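Paewai Rimmed Disc
Category: Sorting & Handling Pieces > Discs

The Paewai is a flat, circular handling piece with a raised outer rim and a slightly recessed inner face. It is supplied singly or in sets of 4, and replaces the earlier Dirard disc in all current sorting kits.

Colour: muted rose
Profile: flat, rimmed on the front
Item code: PW-795
Carton quantity: 23

The rim gives an edge to hold when the disc is lifted upright. Pieces can be picked up by the edge or laid flat in a tray, recessed face up. Storage trays are sold separately under the Drernent name and take 11 discs standing on edge - check the tray code before ordering, as the older trays are narrower.

Clean with a damp cloth and mild detergent. Do not use solvent-based cleaners on the coloured face. Dry before returning to the tray.

Colour may vary slightly between batches. Customers matching an existing set should quote the batch code from the original carton. Orders and batch enquiries go to Kylie Whitelaw at the Brondska trade counter.

Contact Brondska | © Brondska 2021 | Back to top
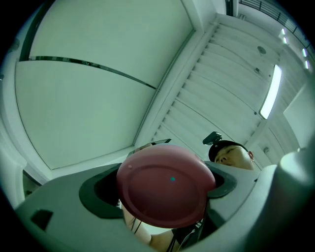
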